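Tuvthorpe Allotment Society - notes from the November meeting

I'm doing the minutes again, so apologies in advance for my spelling. We started at half past seven in the back room of the Plirnon and there was a decent turnout considering the rain. Last month's minutes were agreed, apart from the bit where I'd put the wrong price for the seed potatoes (sorry, sorry).

Money first. We have £308 in the account, and £115 of that is already promised for the new padlocks and the skip. Rents are going out in the new year and stay as they are. A few people thought they should go up a bit, and we had quite a long chat about it, but the vote was to leave them alone for now.

The Matoušek apple tree by the bottom gate needs a proper prune. I said I'd have a go if somebody would hold the ladder, and I got two offers, so that's sorted!

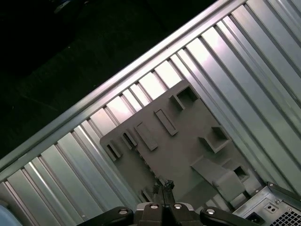 Water was the big one. The tank by the top plots ran dry twice in August and we can't have another summer like that. What we'd like is to catch more rain, and a ribbed metal roof would do us very well - all those grooves running side by side on a slope, so the rain has an easy way down to a gutter. Prindura have quoted us for a second-hand tank and 2 lengths of guttering, and I'm to ring them back and see if delivery is included. The sticking point was where to put it. The top plots want it near them (of course they do) and the bottom plots say the ground is too soft up there. We'll walk round and look before we decide.

Manure: the next load is coming to the main gate. Please bring your own barrow, and please don't block the lane this time.

Seed swap: I've got 100 paper envelopes at home, so come and get some if you're saving beans.

Any other business: the kettle in the hut has gone again. I'm bringing my old one.

We finished at ten past nine. Next meeting same place, same time.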